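Re: [drirnen-poets] September anthology

On August 6, 2024, Shoshana Van Dusen wrote:
> Fenero Press will take 3 poems each, 50 lines tops.
> Contributors just agree to buy a few copies.

A few copies is how many? I've seen this deal before – the poets end up being the only customers. My questions:

1. Who picks the poems?

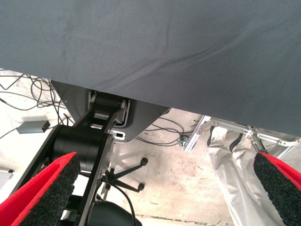
2. Who keeps the rights? My Olvera sonnets stay mine.

3. Is it really a run of 400? I doubt they'd sell 200.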